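03/08/2026 阴，傍晚下了一阵小雨

早上六点多醒了，没再睡着。手机上有Omolara Ugwu半夜发的三条消息，第一条说Magdalini Bakalis那边今天会有声明，第二条说声明可能推迟，第三条让我先把背景稿理出来，不管推不推迟都用得上。我回了个“收到”，起来烧水。

背景稿我上周写过一版，今天重看，觉得太长，前面三段都在讲她怎么从唱片转到电视剧，跟这次的事没有多大关系。删掉两段，留一段。现在开头直接写她和Simance公司解约，然后写《Ustton》第二季停拍，再写双方各自说了什么。Omolara一向要求第一段里必须有人、有事、有结果，目前缺的是结果，所以第一段空着一句，等声明。

事情的来龙去脉我再记一遍，免得过几个月自己也忘了。Magdalini和Simance签的是经纪加制作的合约，公司替她接戏，同时也是《Ustton》的出品方之一。第一季8集，播得不错，去年续订。续订的时候她要求在编剧会议上有发言权，据她那边的人说公司口头答应了，合同里没写。到了开第二季剧本会，公司给她的安排是“列席”。她去了一次，第二次没去，第三次开会之前她的律师就发了函。公司的说法是她无故缺席定妆和两天的排练，造成制作延误。两边都有往来邮件，两边都只放出对自己有利的那几封。

导演是Pravesh Botha。他到现在没有正式表过态，只在一个电影杂志的播客里说过“剧组的人都希望尽快开工”。有几家网站把这句话写成他站在公司一边，我觉得读不出来这个意思，稿子里原话照引，没加别的。

七点半出门。电车上人很多，站了一路。旁边两个学生在聊《Ustton》，一个说第二季换人演她就不看了，另一个说反正第一季结尾也烂。我本来想听下去，她们在桥那一站下了车。

到了编辑部，Thoa Lò已经在了，桌上摊着一堆票据。她这几天跟的是Adeleke剧场退票的事，跟我这条线有一半是同一件事。Magdalini原定下个月在Adeleke剧场做几场朗读演出，解约的消息出来以后，主办方说场地合同是由Simance签的，演出暂缓。买了票的人有的拿到退款，有的没拿到，退款页面打开以后让人填一张表，填完就没有下文了。

Thoa昨天拿到剧场的数据：已经卖出的票是1,464张，剧场一场能坐439人，也就是说前几场差不多都满了。她打算从这个角度写，说票卖得好不好跟官司谁对谁错没关系，可是买票的人的钱卡在中间是实在的。我说这样写可以。她问我要不要把两篇合成一篇，我说还是分开，读者找退票信息的时候不会想从合约纠纷开始读。她想了一下也同意，后来Omolara来了，也说分开，并且让Thoa那篇先上。

九点钟开选题会，会上主要讨论的是周末版。有人提了一个“明星和经纪公司分手史”的盘点，Omolara没有批，说这种盘点每次出事都有十几家在做，我们做出来也是第十几家，而且盘点里每一条都得重新核实，人手不够。提的人有点不高兴，说点击量会好。Omolara说点击量好也得有人核。会议室的空调又在滴水，滴在最里面那把椅子上，所以大家都往门口这边挤。

会后我给Obinna Effiong打了电话，他是Magdalini的律师。上次采访他是在法院外面，说了不到两分钟，这次他接了，语气客气，但什么也不肯多讲。我把能记的记下来：

问他今天是不是会有声明，他说“会在适当的时候有”。

问他是不是和解，他说他不对谈判的性质作评论。

问他有没有谈判，他停了一会儿，说刚才那句话也适用于这个问题。

我又问退票的事Magdalini知不知道，他这次回答得比较快，说她知道，也很在意，具体怎么处理要看场地合同，而场地合同她不是签约方。这一句可以引用，我当时就跟他确认了，他说可以，名字也可以写。我转给了Thoa，她那篇里正缺艺人方面的回应。

Simance那边我打了两次，前台转到公关部，公关部的语音信箱满了。发了邮件，收到自动回复。第三次打过去换了一个人接，说负责的同事在开会，让我留姓名和媒体名称。我把名字拼了两遍，她还是拼错，最后我说写报社名字就行。

十一点左右Omolara过来，站在我后面看屏幕，看完说第四段有个问题。我写的是“她被排除在编剧会议之外”，她说不能这样写，公司给的是列席，她去过一次，“排除”是她律师函里的用词，要么加引号注明出处，要么换成事实陈述。我改成“公司方面安排她列席编剧会议，她的律师在函件中称这是将她‘排除在外’”。句子长了，但没有毛病。这种地方我写快了容易滑过去，记在这里提醒自己。以前写电影节那次也是，把制片人说的“暂停”写成了“取消”，第二天发更正，被读者骂了好几天。

中午和Thoa去楼下吃面。那家店换了老板以后汤淡了，我加了两勺辣酱。Thoa说她小时候在家里看Magdalini演的第一部戏，那时候还是配角，演一个卖鱼的姑娘，台词没几句，她母亲却记住了，每次电视上再看到就说“卖鱼的那个”。我没看过那部。我第一次知道Magdalini是听她的唱片，封面是绿色的，放在姐姐车里，一整个夏天反复放，到现在前奏一响我还会想起车里的皮革味。这些当然都不能写进稿子，我们聊了半顿饭。

Thoa又说她不太明白为什么艺人会让经纪公司同时当出品方，利益明摆着会打架。我说很多人刚签的时候没得选，红了以后再谈，谈得成就改，谈不成就像现在这样。她说那也该有个律师提醒一句。我说可能提醒了，也可能没提醒，我们手里没有那份合同，不能猜。回来的路上她买了一袋橘子，分给我四个，有一个是坏的。

下午一点半，声明来了，比预想的早。两边联合发的，一共五句话，发在公司网站上，Magdalini的账号转了，没有加字。我把它翻成中文，翻了三稿。

大意是：双方已就全部争议达成一致，不再进行任何法律程序；经纪合约自即日起终止；双方将继续以各自的身份参与《Ustton》第二季的制作；和解条款保密；双方感谢观众的耐心。

难翻的是第三句，“以各自的身份”原文用的词很含糊，可以理解成“以演员和出品方的身份”，也可以理解成别的，比如她多了一个什么头衔。我问Omolara，她说就照含糊的翻，后面加一句说明声明没有解释具体身份。我又给Obinna打电话，他这回没有接，发来一条短信，说声明就是全部内容。

第一段于是有了结果，可以填上了。我写的是：演员Magdalini Bakalis与她的前经纪公司Simance宣布和解，结束了围绕电视剧《Ustton》第二季的合约争议，双方没有公布和解条件。就这么一句，填上以后整篇往下顺了一遍，把几个“目前”改成了“此前”，把“可能影响拍摄进度”改成“曾导致停拍”。两点十分交稿，两点二十五上线。比最快的那家晚了十几分钟，那家的标题里把公司名字写错了，后来改了。

Omolara对速度没有说什么。她问有没有写清楚谁起诉谁。我说从头到尾没有人起诉，只有律师函和公司准备提交的一份索赔通知，声明里“不再进行任何法律程序”指的是这个。她让我在第二段补一句，说明此案并未进入诉讼。补了。读者看到“和解”两个字往往就以为打过官司，评论区已经有人在问法官是谁。

三点多，Pravesh Botha那边的助理回了我上周的邮件，说导演愿意说两句，但只说拍摄，不说纠纷。我打过去，通了，他在外面，风声很大，有些话要重复。他说第二季剧本已经全部完成，还是8集，场景大部分要回Clirkbridge去拍，那里的旧船坞租期到九月底，所以时间很紧。我问September之后如果拍不完怎么办，他笑了一声，说那就搭景，搭景比租船坞还贵。我问剧本完成的过程中Magdalini有没有参与，他说这个属于纠纷，不说。过了几秒又说，她看过全部的剧本。我问这句能不能用，他说可以用。

这句话用在哪里我想了很久。放在正文前面，等于暗示她争到了发言权；放在最后，又像随手一提。最后放在他谈剧本完成的那一句后面，紧挨着，前后不加评论。Omolara看了说行。

给他打电话的时候我一直在写，挂了以后发现手上全是蓝墨水，笔漏了。洗了两遍没洗干净，现在写日记的时候指甲边上还有一圈。

四点钟Thoa那边也有了进展。剧场发了一个通知，说因为合约主体变更，朗读演出将重新安排，已购票的观众可以选择保留或者退款，退款在提交申请后十个工作日内处理。她打电话去问，之前已经填过表的人用不用再填一次，对方说要再填，因为原来的表是Simance那边的系统，和剧场不通。Thoa气得在座位上转了半圈，然后把这一条写在了文章最前面。我觉得她做得对，对买票的人来说，今天最有用的一条消息就是这个，比和解声明有用。

她之前采访过的一位观众打来电话，说自己是从外地来看的，旅馆已经订了不能退，问这笔钱能不能找谁要。Thoa说她也不清楚，会去问消费者热线。电话打完她把这件事记在便条上，贴在屏幕旁边。她屏幕旁边已经贴了很多便条，有几张卷起来了。

下班前Omolara让我想一想后续。她的意思是和解当天的新闻写完就算完了，往后两周要看三件事：演出重排的日期，第二季正式复拍，她签不签新公司。前两件都好跟，第三件最容易出谣言。下午就已经有账号说她要自己开公司，还说了公司名字，我查了登记信息，没有查到。没有查到也不代表没有，所以这条我先放着，不写也不辟谣。

还有一件小事。有个读者来信，指出我上个月一篇稿子里把《Ustton》第一季的配乐师写成了音乐总监，这两个是不同的职位，音乐总监另有其人。我查了片尾字幕，他说得对。更正已经提交，明天早上会挂出来。他信写得很长，前面一大半讲的是配乐里用了哪几种弦乐器，我看得很认真，有些没看懂。我回信谢了他，顺便问他是不是做音乐的，他还没回。

六点一刻离开编辑部。下雨了，没带伞，在门口站了一会儿，等小了再走。路口的书报亭已经把晚报摆出来，头版下方有一小块是和解的消息，配的是她几年前的一张剧照，头发还是长的。我买了一份，准备剪下来夹在本子里，回家一看折痕正好压在字上，不过还能看。

晚饭热了昨天的炖菜，又煮了一点米饭。饭后把书桌理了理，旧票根收进信封，那些年看演出的票根有的字都褪了，热敏纸就是这样，放几年什么都没有。Adeleke剧场的有好几张，其中一张是和姐姐一起去的，坐得很偏，只能看到半个舞台。那天演的什么我想了半天才想起来，是一出改编的家庭戏，中场休息时姐姐睡着了。信封上我写了年份，有两张拿不准，打了问号。

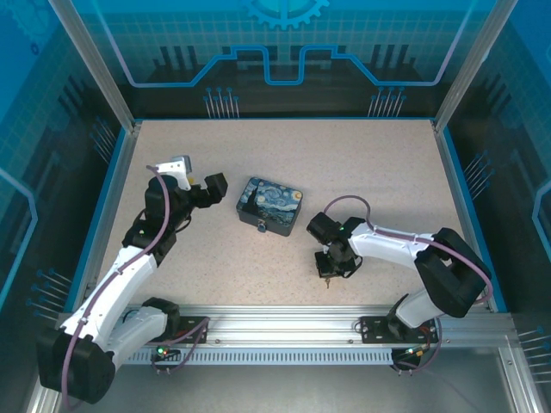 盖上印着《星月夜》的小铁盒，正面挂着一把小锁

姐姐八点多打来电话，问的也是这件事。她说看到新闻了，问Magdalini到底赢了没有。我说条款保密，没法说谁赢。她说那你们写新闻的写了半天，写了个不知道。我说差不多。她又问我猜呢，我说我不猜，她说跟你聊天真没意思，然后讲了二十分钟外甥学游泳的事。外甥不敢把脸放进水里，教练让他先在家里的脸盆里练，他把脸盆端到客厅，一边看电视一边练，弄得地毯全湿了。妈妈的膝盖好一些，能自己下楼了，药还要吃到月底。我说下个月找个周末回去，她让我先看好假再说，不要又答应了又不来。去年电影节期间我确实爽过一次约。

挂了电话把那张绿封面的唱片找出来听。现在有数字版，音质比车里那个好很多，可是第三首和第四首之间的空白变短了，我记得以前空得久一点，足够姐姐换一次挡。听到第二面的时候我在想那五句话的声明。第五句“感谢观众的耐心”，这一句多半是公关部写的，两边律师都不会去碰它。前面四句每个字大概都争过。我做这一行久了，看这种声明会不由自主去找哪几个字是让出来的，哪几个字是要来的。“全部争议”里的“全部”，“自即日起”里的“即日”，都像是有来历的。这也是猜，只能写在这里。

又想到“各自的身份”。要是复拍以后片头字幕里她的名字下面多一行，那就清楚了，要是没有多，也不能说明没争到，有的约定不上字幕。等播出还早，我在日历上把预计复拍的那一周圈了出来，旁边写“问Pravesh助理，船坞能不能去看”。能去现场最好，不能去的话至少要一张通告单，上面会写她的职务。

九点半又看了一眼后台。我那篇的评论有一半在吵谁对谁错，有几条是问退票的，我把Thoa那篇的链接置顶了。有一条说我们收了公司的钱，另一条在下面说我们收了艺人的钱。还有一个人问“卖鱼的那部戏叫什么名字”，居然也有人记得。我截图发给Thoa，她回了一串感叹号，说要拿给她母亲看。片名我们俩都不知道，明天去资料室查一下。

Omolara十点来了消息，说明早的会提前半小时，另外让我把今天那封读者来信转给她，她想请那位先生写一篇讲配乐的小文章。我转了过去。稿费标准她说她去谈。

明天要做的：

更正挂出来以后检查一遍，上次挂错了页面。

再打Simance公关部的电话，问旧退款表里的个人信息怎么处理，Thoa今天忙不过来，这条归我。

查卖鱼那部戏的片名。

给Obinna发邮件，问以后有关Magdalini的工作安排应该找谁，他大概不会再管了。

买笔，不要再买那种蓝的。

橘子还剩两个，放在窗台上。雨停了，楼下有人在倒车，倒了好几把都没进去。十一点睡。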